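Search this site Search Menu

We use cookies to keep the site running and to count visits. Accept Manage choices

Two arms, two sets of fingers

In a first-floor workshop in Stodness, Bleddyn Phillips has spent most of August watching robots try to pick up a coaster. He and Hefin Lougher run Cletura, a small firm that tests low-cost grippers for companies thinking of buying them. The present job compares two sets of jaws, one from Branine and one from Cheetham, on the same pair of arms.

The arms stand side by side on an aluminium rail and share one patch of floor. Each test has a short script. An arm goes out, closes on the object, lifts it, holds it and puts it back. Phillips marks the result in a notebook and Lougher keeps the motor logs. By the time I visited they had 738 attempts written up, and Phillips had thrown out 16 of them after finding a loose screw in a wrist.

Thin, flat things cause the most trouble. A coaster gives the jaws very little edge to hold, and if the fingertips come in slightly high they close on air. Come in low and they press against the floor, the servo strains and the arm has to back off. With both arms working on the coaster at once, there is also the matter of keeping the grippers out of each other's way. 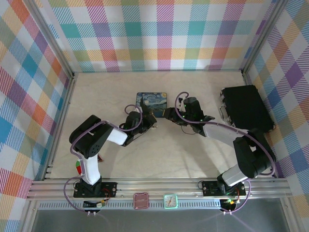
What the numbers say

The Branine jaws are the stiffer of the two. They did well on anything with a firm side and badly on flat objects, where Phillips puts the success rate at around 2 in five. The Cheetham jaws have more give. They were slower to settle but more forgiving when the arm arrived a little out of place, and Lougher thinks that matters more in a cheap arm, where a small error at the shoulder has grown by the time it reaches the wrist.

"You can buy a better gripper and still miss," he said. "Most of what we log as a bad grip is a bad approach."

They had planned to judge the jaws on single-arm work alone. That changed when a customer asked about boxes too wide for one hand. A box set at an angle is harder than it sounds, as the two arms have to meet different sides of it, and one will usually touch first and push it round. Lougher's answer was to slow the leading arm and let the other catch up before either one closes.

Cables were the other surprise. The first set ran tight along the links and pulled at the wrist on long reaches. The light purple ones now fitted have a good deal of slack, which means big loops over the elbows and out past the bases. Phillips doesn't like the look of them, but the wrist readings have been steadier and he has stopped arguing about it.

The box in use has a swirling blue and yellow lid after The Starry Night. A strong pattern makes it easier to tell from the video when the lid has turned.
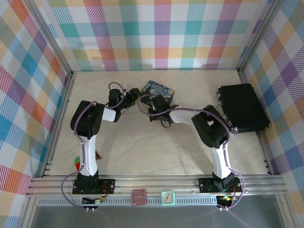
Still to come

Both men want to reach 600 clean attempts for each set of jaws before they write anything for the customer, so there are some weeks left in it. Lougher would also like to repeat the flat-object tests with a softer pad stuck to the Branine fingertips. Phillips says that would be a different gripper and belongs in a different report. They had not settled it when I left at half past four.

Get our newsletter Enter your email address Sign up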